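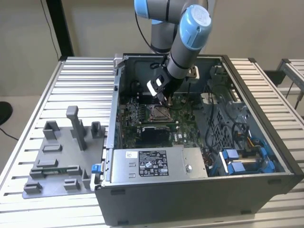

旧机翻新互助区 › 台式机 › 戴尔塔式机拆洗换硅脂,求经验顺便炫耀

楼主:铝台子上的猫
各位晚上好!憋了好几天,终于把这台戴尔的塔式机放倒开膛了,必须来发个帖!

先说来历:二手群里收的,50块,卖家说能点亮但是风扇像吹风机,开机两分钟就开始嚎。我一听就猜是硅脂干了加灰堵了,当场就拎走了。回来打开侧板,里面的布局真的让我很喜欢,硬盘笼子那块网板是六角形孔的,蓝色的卡扣到处都是,一看就知道哪些地方是给手去碰的。这种老商用机的设计我吹多少遍都不嫌烦!

现在的进度:侧板开了,机器躺在台子上,CPU还在插座里,表面露着。显卡和电源都没动。
接下来打算这么弄:
1. 清掉CPU上的旧硅脂
2. 显卡拔下来单独吹灰
3. 电源不拆,只从外面吹
4. 硬盘笼子旁边那几根黑线重新理一遍
5. 换新硅脂,装回去,跑一晚上看温度

想问三件事。CPU要不要从插座里取出来擦?硅脂大家用什么?我手上有一管Plumau的,朋友给的,没用过。还有就是电源那么老了,要不要顺手换掉?

2楼:durdale老王
恭喜楼主!50块这个价太香了,光那个机箱的钢板都值。
CPU别取,在插座里擦就行,拉杆不要动。无纺布沾一点点高纯度酒精,从外圈往中间收,擦两三遍,最后一遍用干的。取出来擦的风险比不取大得多,我见过不止一个人把插座里的针脚碰歪,那才叫欲哭无泪。

3楼:Flynn Paewai
我和二楼意见相反,我每次都取。旧硅脂如果当年涂多了,会从边上溢下去,不取出来根本看不到侧面。取的时候手稳,捏两边,直上直下,没那么可怕。放在防静电垫上擦完再放回去,前后五分钟。
不过楼主如果是头一回弄,听二楼的也行。

4楼:durdale老王
回3楼:溢出来的那点硅脂只要不导电,留在那儿也没事。为了好看去冒歪针的险,我不干。

5楼:Flynn Paewai
回4楼:你怎么知道前任主人涂的是不导电的?二手机器里什么都有,我还见过涂牙膏的。

6楼:小螺丝收集者
牙膏那个我也见过!!拆开一股薄荷味,笑了一整天。
楼主,Plumau我用过两管,偏稠,冬天挤出来像口香糖,先把管子放手心里捂一会儿再挤。涂上去用刮片抹平,薄薄一层就够。散热效果我很满意,我那台同样是商用机,换完之后风扇安静到我以为它没转,趴下去听了半天才放心。

7楼:铝台子上的猫(楼主)
哇,回得这么快!谢谢各位!
@durdale老王 @Flynn Paewai 你俩先别吵,我准备折中:先在插座里擦,擦完拿手电从侧面照一圈,看见有溢出的再取。
@小螺丝收集者 捂管子这招记下了,四月我们这边晚上还挺凉的。

8楼:Keegan Tawhiri
说下电源。我主张先别换。商用机的电源一般用料不差,外面的标签上把各路输出写得清清楚楚,先抄下来,跟你打算用的配置对一对。够用就留着。真要换的话注意两点,一是接口,不少戴尔的主板供电口跟普通电源对不上,买之前一定看清楚主板那头是几针的;二是尺寸和固定位置,有些型号靠卡扣定位,普通电源塞进去对不齐。
还有,电源外壳不要拆开!里面的大电容断电之后还会存电,吹灰从外面吹就好,吹的时候拿根牙签别住风扇叶子,别让它空转。

9楼:铝台子上的猫(楼主)
@Keegan Tawhiri 太有用了!电源上那张白标签我明天好好拍一张放大了抄。牙签别风扇这个我以前真不知道,之前吹显卡我还专门喜欢看它呼呼转……

10楼:Keegan Tawhiri
哈哈,大家都干过。转快了轴承容易伤,以后别了。

11楼:灰尘战士
吹灰一定去阳台!一定去阳台!一定去阳台!
我上个月在卧室吹了一台,气吹下去整个房间起雾,被子洗了两遍。散热片的缝里最能藏,先用软毛刷顺着鳍片的方向刷松了再吹,一次吹不干净就翻个面接着来。六角孔的那块网板可以用湿巾擦,孔边上的灰会自己滚成小条,特别解压,我能擦一下午。

12楼:Guimarães在住
我来给理线投一票。硬盘笼子旁边那种黑线,原厂走线其实挺讲究的,别急着剪扎带,先拍照。我第一次理线把数据线和供电线绕在一起扎得特别漂亮,装回去侧板合不上,全部返工。
我现在用的是魔术贴扎带,Zastano家的,一卷能用好久,随时拆开重来。用塑料扎带的话,剪口记得剪平,毛刺刮手特别疼。

13楼:小螺丝收集者
拍照+1。螺丝也要分格放!楼主旁边有没有分格的盘子?没有的话鸡蛋盒也行,我用了三年鸡蛋盒,每个坑写上位置,什么“侧板”“电源后”“显卡挡片”,装的时候闭着眼睛都能装回去。

14楼:铝台子上的猫(楼主)
有!台子左边摆着一块灰色的3D打印的托板,上面带凸起来的座子,小零件可以搁在上头,比到处找瓶盖强太多了。不过鸡蛋盒写字这招我也要学。
顺便夸一下我的台子,铝型材的,带槽,机箱躺上去稳得很。以前在地板上拆机,起来的时候腰都直不了。

15楼:路过的保守派
我泼点冷水啊。这种老机器花一晚上清灰、换硅脂,再搭上一堆耗材,最后也就看看网页。我去年给一台老机器前前后后搭进去693块,又是内存又是固态又是风扇,算下来加点钱都能买个小主机了,又省电又安静。楼主想清楚再往里投。

16楼:durdale老王
回15楼:人家机器才50块,硅脂还是现成的,693那是你自己没收住手。

17楼:路过的保守派
回16楼:收不住手才是常态好吗,你问问这论坛里谁收得住。先是“就换个硅脂”,然后“都拆开了不如加个固态”,然后“有固态了不如换个显卡”。

18楼:Flynn Paewai
这一点我和15楼站一边,说的就是我。
但是折腾本身好玩啊,这笔账不能只算机器。我女儿第一次认识CPU长什么样就是在我拆的旧机器上,她问我为什么电脑的脑子这么小,我想了半天没答上来。

19楼:铝台子上的猫(楼主)
@路过的保守派 您说得对,我给自己定个上限,这台机器所有后续投入不超过1,000块,超了我回来这楼里认罚!
用途的话,打算装个轻一点的系统,放客厅存照片、放音乐。听音乐的机器风扇吵真的受不了,所以第一步就是让它安静下来。

20楼:灰尘战士
1,000块的上限,五十块的机器,这上限定得可真宽,笑死。

21楼:Guimarães在住
存照片的话提醒一句,老硬盘先查一遍健康状态再往里放东西。通电时间太长的就别拿来存唯一的一份了。系统的话,确认一下装64位的,我见过有人照着老教程装了32位的,内存认不全,查了两天。

22楼:小螺丝收集者
楼主装好以后来报个温度吧,待机的和跑满的都要!我想看Plumau在别人机器上是不是也那么好使。我那台满载稳定在64度,之前没换的时候高得我都不好意思说。

23楼:Keegan Tawhiri
对比温度记得室温也写上,不然没法比。另外散热器装回去的时候四颗螺丝对角拧,每颗先带几圈,都带上了再一点点拧紧。一口气拧死一颗,另一边会翘,硅脂就白抹了。

24楼:铝台子上的猫(楼主)
全部抄进小本本了!今晚先擦CPU,显卡明天白天拿去阳台吹。温度、室温、风扇声音都会记。
还有个小问题,显卡那个插槽尾巴上的卡扣要往哪边按?我怕使错劲儿掰断了。

25楼:durdale老王
不同型号不一样,有往下按的也有往外拨的。手电照着看清楚再动,先把后面挡片那边松开,然后一只手按住卡扣,另一只手捏着显卡两头往上提。感觉卡住了就停,别左右晃。

26楼:Flynn Paewai
同意老王。难得。

27楼:durdale老王
CPU取不取那事我还是不同意你的。

28楼:铝台子上的猫(楼主)
哈哈哈哈好的好的,我去找手电了,明晚上来更新!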